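Skosell Opens Hand-Guided Recording Program for Household Robot Skills

Skistatville, March - Skosell today announced the start of Skeludari, a program to record everyday household tasks for training its robot learning system, Simon. Recording is under way at the company's workshop in Skistatville and will run for 18 weeks.

Simon learns by studying recordings of people doing a task. Until now, Skosell has gathered those recordings in one test room with two fixed workstations. Skeludari moves the work into furnished rooms and adds homes in the Skistatville area, where counters, lighting and clutter differ from one address to the next.

"We had a lot of clean examples and very few ordinary ones," said Bianka Sipos, who leads data work at Skosell. "The system did well on our own table and poorly on anyone else's. We need more kitchens, more desks and more people doing things their own way."

The first part of the program covers 30 tasks. They include clearing dishes, putting away groceries, folding small towels, sorting mail, coiling cables and wiping down a counter. Each task will be recorded at least 200 times before it is passed to the training group. Operators set objects out differently at the start of each recording and are asked to work at a normal pace.

Failed attempts are kept. If an operator drops an item or has to grip it a second time, the recording is labeled and stored with the rest. "A recovery is useful to us," said Miklós Hegyi, who runs the training group. "If Simon only ever sees the cup picked up correctly, it has nothing to go on when the cup tips over."

Reviewers check each recording for missing footage and timing errors on the day it is made. Recordings that don't pass are repeated in the same room where possible. Skosell said the most common fault in its earlier work was drift between the video and the gripper readings, and operators now open and close the gripper 2 times at the start of every recording so the two can be lined up.

Hardware is kept deliberately simple. Finger pads and brackets are held on with standard screws and can be changed on site, and tape is allowed for repairs during a session. Friederike Teuber, who looks after the equipment, keeps a written log of every part changed - a worn pad grips differently from a new one, and the training group wants to know which was in use.

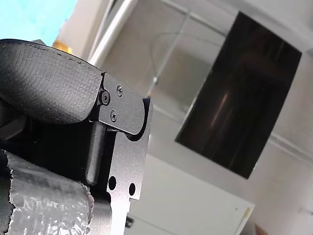

Taking Part

Households in the Skistatville area can apply to host a session. A session takes one morning or one afternoon, and hosts are paid for their time. Faces, mail and family photos are blurred before any recording is used, and hosts may ask for their recordings to be deleted.

Skosell is also hiring operators for the program. No technical background is required, and training is paid. Applications go to Marijke Aerts, program coordinator, through the Skosell office.

Media questions may be directed to Ragnheiður Oddsson at the same office, 9 a.m. to 4 p.m.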